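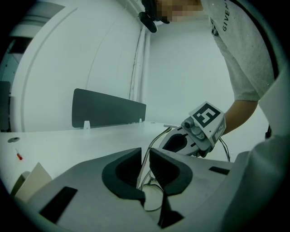 Replying to one-star reviews: worth it, or feeding the pigeons?

Small Business Owners > Marketing and Reputation
Started March 2019

kettleandco
I run a furniture repair and re-upholstery shop. Two of us, plus my nephew when he can be located. We've got 38 reviews on the big map site, nearly all good, and then in February we picked up a one-star that reads, in full, "Never again." No name I recognise, no job I can match it to. I went back through the invoice book twice.

Since then I've had two calls from a mob called Tikstead who say they can "neutralise" it. They want a monthly fee and a 12-month contract. They also told me a business that doesn't respond to a bad review within a day looks guilty. It had been up for three weeks by then, so I suppose I'm a hardened criminal.

Do I reply? Ignore it? Pay these people?

grout_expectations
Ignore. One bad one in 38 makes the rest look real. I don't trust anybody with a perfect score. My brother-in-law has a perfect score and I've seen his tiling.

Bernice Kyei
Reply, but once, and keep it short. I do front of house for a group of guest lodges (Otum is the one people here might know) and answering reviews is a depressing share of my week. You aren't writing to the person who left it. They've gone off to be cross somewhere else. You're writing to whoever reads it next year while deciding between you and the shop down the road.

Something like: "Sorry to hear this. We can't find a job under this name, please ring the shop and ask for me so we can look into it." Then your first name. No adjectives.

saltbush_dave
Disagree with Bernice. Every reply I ever wrote got me a longer second review. I had one bloke upgrade from a sentence to an essay with headings. He used the word "furthermore".

Bernice Kyei
Dave, I remember your replies. You posted them here for feedback. One of them began "Listen, champion".

saltbush_dave
He'd called my mower shed a cave.

parkdale_petsit
It's a bit of a cave, Dave.

On the actual question, did you flag it with the site? If you honestly can't match it to a customer there's a form for that. Mine took 29 days and the answer was no, but I felt I'd participated.

kettleandco
Flagged it last night. The form wanted to know which of its policies had been breached and none of the options was "rude and brief". I went with "not a genuine experience".

Anyone dealt with Tikstead?

Elif Naz Sarıgül
I have, for 7 months, at my old café. To be fair to them, the monthly reports were beautifully laid out. There was a dial. The dial went up every month, including the month we were shut for the floor. The bad reviews stayed precisely where they were, and what I was paying for was a batch of "positive brand content" on websites no living person has visited. There's an article out there praising our vibrant rooftop. We were under a dentist.

Read the cancellation clause before you sign anything. Mine needed 8 weeks' notice in writing, to a postal address.

grout_expectations
Would still like to visit the rooftop.

illora_agent_mick
Going to stick up for the paid services a bit. We use one called Illora, and the useful part is dull: it sends the customer a text after the job with a link to review us. No promises about making anything vanish. We'd been asking people face to face before that and they'd all say "yeah for sure" and then go home and have a life.

Your bad one hasn't moved, it's just further down the page under newer ones.

parkdale_petsit
Your user name has the product in it, Mick.

illora_agent_mick
I'm an agent for them, yes. I'm also a locksmith. A man can have two hats.

Bernice Kyei
A man can mention the second hat in his first sentence.

He's right about the text message though. You don't need to pay for it. Write it once, save it on your phone, send it yourself the day after pickup. Two rules: send it to every customer, including the ones who were grumpy about the price, and don't offer a discount for it. Handing out ten percent off for five stars is how you end up with a real problem.

saltbush_dave
What if every customer includes the bloke with the essay?

Bernice Kyei
Then he gets the text, Dave.

tamworth_tess
Late vote for doing nothing at all. I've had a two-star up for years because a woman didn't care for our colour scheme, and customers bring it up as a joke at the counter. Can't buy that.

The thing I'd worry about is the listing itself. Half the shops round here have the wrong hours up, or a phone number that goes to a previous tenant. People forgive "never again". They don't forgive driving across town to a locked door.

kettleandco
Well. Checked our hours. According to the internet we're open until nine at night, and have been since we took over the lease. We close at four.

grout_expectations
Found your mystery customer.

kettleandco
Possibly, yes. Have fixed the hours and put up Bernice's reply word for word with my name on it. Tikstead rang again this morning and I let my nephew take the call, which should finish the matter at their end.

Elif Naz Sarıgül
Let us know if the flag comes back. And check your listing photos while you're in there, anyone can add those. We had somebody's ute for a year.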